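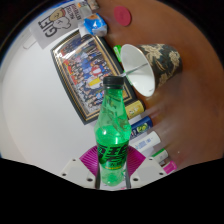

FOR IMMEDIATE RELEASE

Zanton Shelf Drive Opens in September - Bring a Bottle, Bring a Frame

Zanton, September - The Gralia Rooms want what's sitting on your sideboard. Green bottles, framed group photos, the odds and ends that line up along the wall and never get moved. All of it goes on show next month in "Along the Wall," a display of everyday household shelves put together by residents of the Lau and Irik neighborhoods.

214 objects in so far. Space for plenty more. Nothing has to be old or worth anything, the organizers say.

"People keep asking me if a soda bottle counts. Yes. Bring it, cap and all," said Lok-yiu Kan, who is putting the show together. "I want the stuff people walk past every day. The big photo from the club dinner that's been leaning there since they moved in. Please don't polish it first."

Objects will stand in rows, as they do at home, 9 shelves in all. Frames leaned, not hung. Plastic and glass both welcome, labels left on. Bottles with screw caps should be closed tight. No open food, no candles.

Drop-off is at the side door of the Gralia Rooms, from 9 a.m. Each household may bring up to three items, tagged with a name and phone number. Tags availible at the door. Owners get everything back when the show closes.

A printed guide, 3,000 copies, will be free at the entrance and at shops in Lau. The first 50 lenders get thier shelf photographed for the back pages.

Admission free. Step-free entrance on the Irik side.

Press contact: Lok-yiu Kan, Gralia Rooms, Zanton. Preview for press at 4 p.m. the day before opening, please call ahead.

###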